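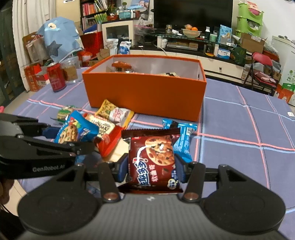
Page 2 of 2

Thread: Packing order for mixed snack cartons

wyk_kwan
The torn seal is my main objection to the red cookie pack. Serrated top edge, slightly open. It shouldn't go into a shared box with the others. Pull it and eat it.

vaquino
Agreed on pulling it. I'd still use the orange box for the rest. The interior is white, so crumbs show up when you inspect it.

M. Bitar
The box already has things in it. A brown rounded item with a white label is sticking up past the rim at the back, and there are pale items in the back right. Anything that stands above the rim goes in last or goes in flat. Take it out and start over.

sfshih
Disagree with starting over. Tall items at the back are fine if the lid has clearance. The problem is the heap in front. Sort by crush resistance before anything else:

1. Yellow bag flat on the bottom, if it has air in it. It acts as a cushion.
2. Cookie packs on edge, faces together.
3. Small wrappers (the green and white one, for instance) in the gaps.

M. Bitar
Air bags on the bottom lose their air. I packed 312 cartons for Relside and the returns came back with burst seams on the lowest layer. Bags go on top.

sfshih
Relside cartons were stacked on pallets. A single gift box carried by hand has a different load.

M. Bitar
It still goes through a depot. The load in transit is the one that counts.

wyk_kwan
Question on the blue pack with the cookie and the colorful candy pieces. Would you keep it apart from the plain chocolate chip? Candy shells crack and the fragments get through a weak seal.

vaquino
I don't separate them. Both are cookies going by the artwork, and the cushioning is the same. Check the seals by pressing lightly and listening. If it hisses, reject it.

Shih-chieh Wu
Moderator note: the old packing sheet (post 1105) has been replaced by post 2223, dated August 29, 2018. The layer diagram in the old one had the bags and the packs reversed. Please stop linking it.

M. Bitar
So 2223 has bags on top.

Shih-chieh Wu
Yes. It also says no opened packs, for any destination.

sfshih
Fine for shipping. I'll keep doing it my way for boxes I deliver myself. Has anyone tried the Nement dividers? The Flarar ones I bought in May were too short for cookie packs on edge and folded over.

vaquino
Nement are taller, but they take up width. In a box with mixed sizes I'd use crumpled paper.

wyk_kwan
Paper here too. I'll repack tonight and post the layer order.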